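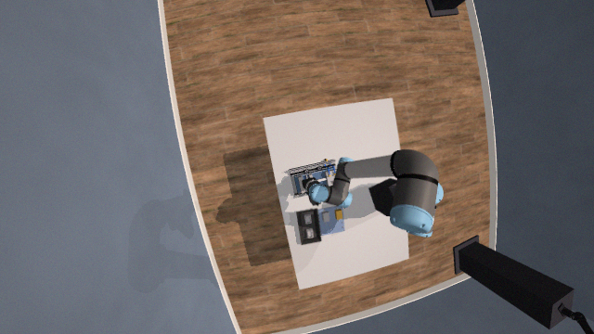
Home | News | Features | Research | Events | Subscribe

Rehearsing the Job Before the Robot Does It

Jarlath Ó Briain spent most of last winter waiting for one robot arm to become free. His group at Curkholm, a small automation lab, had a single arm for bench assembly work, and three people who wanted to use it. Every new idea meant a place in line.

The group now does most of that work in simulation. A program called Etarel draws the arm, the table and the parts, works out what happens when they touch, and lets a control policy practice there first. Only the policies that do well are moved to the real bench.

Simulation is an old tool in robotics, and so is its main weakness. A policy that learns in a tidy computer model often fails on a real machine, where friction is uneven and a part may sit slightly off its mark. The usual answer is to vary everything at random during training, so that the real world looks like one more variation. Ó Briain's group tried that for months.

"It works, but you pay for it," he said. "The arm gets very cautious. It learns to do everything slowly, in case the table is made of ice."

The Curkholm method starts from a short set of real trials instead. The team ran the arm through 152 pick-and-place attempts, recorded the joint positions and gripper forces, and then replayed the same commands in Etarel. Wherever the two disagreed, the software adjusted a small number of settings, mainly joint friction, grip stiffness and the delay between a command and the motion. Random variation was then added only around those fitted values.

Fitting takes 18 hours on the lab's own computers. Training takes longer, but it can run overnight with no one at the bench.

The clearest gain was in speed. Policies trained with the fitted settings finished the transfer task in a little over half the time of those trained with wide random variation, and dropped parts no more often. The group had expected more drops at the higher speed and reran the test before reporting it.

The results were weaker for tight insertions, where a part has to slide into a slot with very little room. There the fitted policies did no better than the old ones. Ó Briain thinks the contact model is to blame — it treats both surfaces as perfectly stiff, and the plastic parts they use are not.

The method also has to be repeated when the hardware changes. After the lab replaced a worn gripper pad, performance fell until the team collected new trials and fitted the model again. They are now testing whether five trials would be enough for a small repair of that kind.

A second group, at Drolton, has begun using the fitting code on an arm from a different maker. Its engineers found that the delay setting mattered most on their machine, while friction hardly moved from its starting value. The two labs plan to compare recordings in January.

Ó Briain still books time on the real arm, though the line is shorter. His next request is for a week of insertion tests with softer contact settings, using the same parts that gave trouble before.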